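Paid participants wanted: teach a household robot its chores by remote control

Posted Aug 10, 2023

Have you ever tried to explain to someone how you like the bathroom tidied, given up halfway through, and just shown them? That is more or less what we do all day at Posto, and we'd love some company while we do it. We are a small team working on Yimyam, a helper robot for the home, and we're looking for everyday people to guide it through simple household jobs so it can learn from the way you go about them.

You don't need a background in robotics, computers or video games (although if you spent your teenage years glued to a controller, you may find your thumbs remember more than you do). Our best sessions so far have come from people who clean, cook, look after grandchildren or run a household, and who have their own firm ideas about where the soap should go.

What you'll be doing

You'll sit at a desk in our Drostow studio with a pair of hand controllers and a screen. When you move your hands, Yimyam's arms move in a simulated home, and the software, which we call Sistier, keeps a record of every movement from start to finish. We call one complete go at a task a demonstration. Some take a minute, some take a good deal longer, and we are hoping to gather 700 of them across the whole group by the end of October.

The tasks are the sort of thing you'd do at home without much thought: picking up a spray bottle and setting it back down, moving a small item from one surface to another, closing a lid, straightening a towel. They feel surprisingly fiddly the first time you try them through a controller! Please don't worry if you drop things. Just let the session leader know, and we'll reset the room and you can have another go.

For this round we're working in the bathroom, so it's worth having a look at where you'd be spending your time:
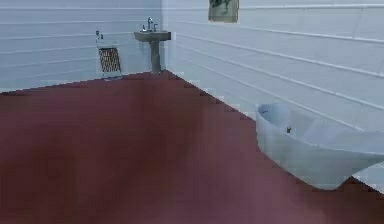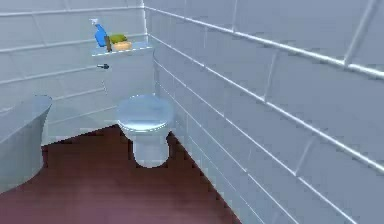
Who we're looking for

Adults of any age, left-handed or right-handed, who can sit comfortably for a session and read instructions in English. We would especially like to hear from left-handers, as we've had very few so far. If you wear glasses, bring them along. If you use a mobility aid or need the desk set up differently, tell us when you write and we'll organize it before you arrive.

Time and pay

Each person comes in for 3 sessions, booked at times that suit you, including evenings. You'll be paid $579 once all of them are finished, and if you need to stop partway through, you'll still be paid for the sessions you've done. The first one is mostly practice, with plenty of breaks and a pot of tea on the go.

Your recordings

We keep the movements of your hands and the robot's arms. We don't film your face or record your voice, and your name is stored separately from your demonstrations. You can ask us to delete your recordings at any time before the end of October.

How to apply

Send a short note to Orathai Suwannarat, our participant coordinator, through the contact form on the Posto website. Tell her a little about yourself, which hand you favour, and which times of day you'd prefer. She reads every message herself and will get back to you within 7 days.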